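La colada de los lunes

Llevo tres años viviendo sola y hasta noviembre no había entendido que poner lavadoras es una cosa que se puede organizar. Yo era de las de lavar cuando ya no quedaban calcetines. Un domingo a las 10 de la noche, con todo el armario por el suelo de la habitación, decidí que hasta ahí habíamos llegado.

Lo primero fue elegir día. El fin de semana lo descarté porque en mi edificio el tendedero de la azotea se reparte por pisos y los sábados hay bofetadas por las cuerdas del sol (las de la sombra están siempre libres, claro, ahí no se seca ni un pañuelo). Así que los lunes. Llego del trabajo, meto la ropa oscura, ceno y tiendo. La blanca la dejo para el martes por la mañana, si me levanto a tiempo, cosa que pasa una semana de cada dos.

Lo segundo fue dejar de echar detergente a ojo. Mi madre llenaba el tapón hasta arriba y yo igual, y luego las toallas parecían lija. Ahora uso uno de Jideo, sin perfume, y echo la mitad de lo que echaba antes. Las toallas han vuelto a secar - ¡secan! - y la goma de la lavadora ya no tiene esa baba gris que me daba tanto asco limpiar.

Y luego está el tema de dónde se guarda la ropa mientras espera. Tenía un saco de tela con tapa, monísimo, comprado en Drimska en un arrebato, y olía a vestuario a los 3 días. La ropa usada necesita aire, así que me he pasado al plástico con agujeros de toda la vida. 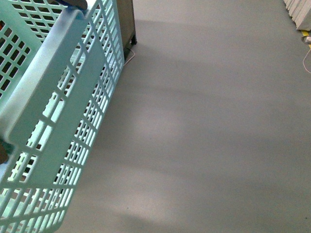
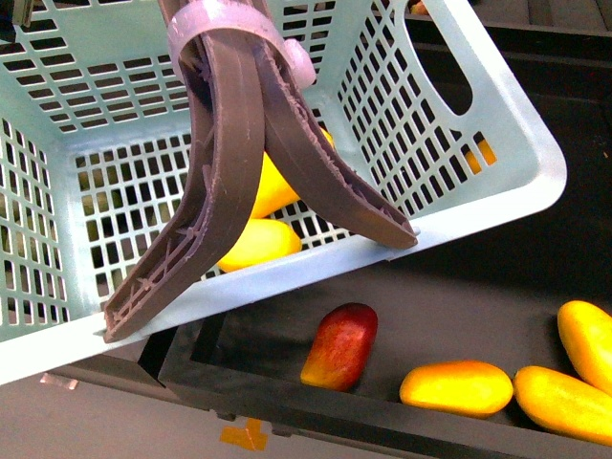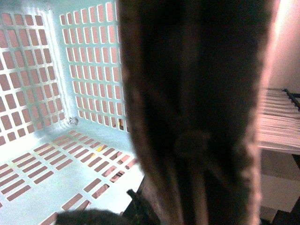
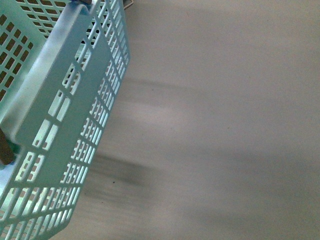 Plástico clarito y rejilla por todas partes, no hay más misterio.

Feo no me parece, fíjate. Me recuerda a los veranos en casa de mi abuela, que tenía uno parecido en el patio y lo mismo servía para las sábanas que para los tomates.

Con el tendido sigo peleándome. He leído que las camisas van del revés y colgadas por abajo, y es verdad que se nota, pero tardo el doble. Las pinzas de madera me duran poco. Compré un paquete de 14 de la marca Gbeho y ya voy por la mitad, las demás estarán en el patio de la vecina del primero.

De planchar mejor ni hablamos. Plancho 2 camisas al mes, las de las reuniones, y lo demás lo doblo en cuanto lo recojo y que sea lo que Dios quiera.

Me queda pendiente el edredón, que no cabe en mi lavadora ni empujando con la rodilla. Hay una lavandería de autoservicio, Etico, a dos calles de casa, y si alguien la ha probado que me diga en los comentarios si las secadoras grandes funcionan bien con plumas.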